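News > Software > Perception and control

Feb 27, 2021
By Coralie Hollis

Fluvska's new planner learns to leave the plastic bag until it is sure

Anyone who has ever tried to put the shopping away in a hurry will know that the tins are easy and the bags are the nuisance. They slump, they shine, they let you see half of what is inside them and then hide the other half behind a crease. The small software team at Fluvska has spent most of the winter on exactly this problem, and this week it put out a new release of Horero, its perception and planning package for two-armed gripper work, with a good deal to say about bags, baskets and the untidy business of deciding which thing on a table to go for first.

I spent a very pleasant afternoon on a call with Kazue Morikawa, who leads the perception side, and Anjana Wanigasekara, who looks after the planner (and who had, bless her, drawn me a diagram). The release is built on 511 short demonstrations, each made by a person working with a gripper in either hand, and the team decided early on that clear film should get more than its fair share of them. Depth estimates tend to go to pieces on the stuff. A fold that catches the light looks like a solid edge, and whatever lies behind the film comes through just well enough to be mistaken for something in front of it.

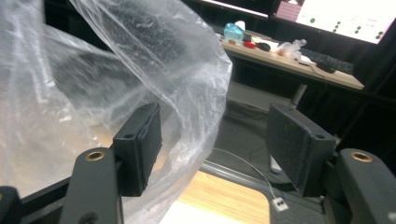

Clear film and its highlights beside the finger pads, with a desk and screen further back.

"The old version believed everything it saw," Morikawa told me, laughing. "If there was a bright streak, it wanted a surface there. If there was a dark shape behind the streak, it wanted a second surface, and then it would try to plan a path between the two." Horero now keeps both readings going for a little while and gives each one a score, and the planner is allowed to ask for another look from a different angle before it commits the fingers to anything. The extra look costs time, of course, and there was a lively argument in the team over how much waiting a user would put up with.

They settled on a limit that can be changed in the settings file, which seems to me a very sensible way to end an argument. Wanigasekara would still like the default to be longer. Morikawa would like it shorter. I was asked not to take sides, so I shan't, though I did find myself nodding rather a lot at the case for patience.

The harder examples are the ones in which the bag takes up a good part of the view and there is furniture showing through it. The team has grouped 27 of these into a test set of their own, which every change to the software has to get through before it is merged. Alina Tudose, who joined last June and wrote the checking tools, says the set has caught more mistakes than all the tidy examples put together, including one in which a chair back was taken for part of the load.
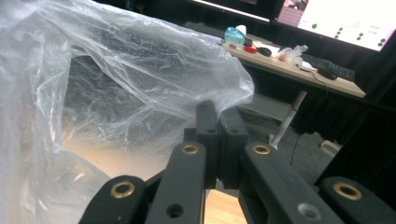 Film across a dark, finely textured object, seen past the gripper linkage.

Control has had some attention as well. In earlier releases each gripper had its own plan and its own clock, and the two were only compared when they were close to bumping into one another. That worked nicely enough for blocks and boxes. It was much less happy with anything soft, where one side needs to hold still while the other gets on with the job. The new version plans for the pair together, with a shared timeline and a simple idea of which hand is "leading" at any moment, and the lead can be passed across halfway through a task. Wanigasekara's diagram made this look like a country dance, and I have kept it on my desk.

Tooling is the part users have been asking about most, and I am glad to say it hasn't been forgotten. The replay viewer now lines up the overhead view with the views from the grippers on one time bar, so that when a plan goes astray you can go back to the moment when the two sides began to disagree. There is a search box too, which sounds like a small thing until you have tried to find one particular fumble in a long session.
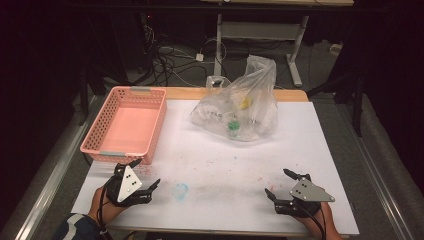
What comes with the release

Horero is free for teaching and research, and there is a paid licence for everybody else. The download includes the planner, the replay viewer, the checking tools and 455 of the demonstrations, the remainder being held back for testing. There are notes on moving over from the previous version, written by Anika Doucet, and they are very clear and friendly. Old recordings will open in the new viewer, although marker positions have to be worked out afresh the first time, and Doucet suggests leaving that running over lunch.

Two things are still on the list. Very small loose bits on a pale surface are sometimes treated as noise and sometimes as objects, and the software can change its mind between one moment and the next. Perforated trays and baskets cause a related sort of muddle, with the holes being read as marks on a flat sheet. A fix for the second is being tried out at Nasport, where a group has been using the planner for sorting work, and it may appear in the next update if all goes well.

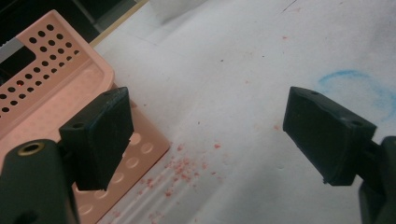

Open finger pads over the white work surface, with red crumbs below and the pink perforated tray to the left.

For anybody who would like to hear more, the team is holding an online question session in 14 days' time, and Tudose will be showing the checking tools at a gentle pace for newcomers. Places are free, and questions can be sent in beforehand through the Horero page.

We use cookies to remember your settings and to see which stories are read. By carrying on, you agree to this. Manage cookies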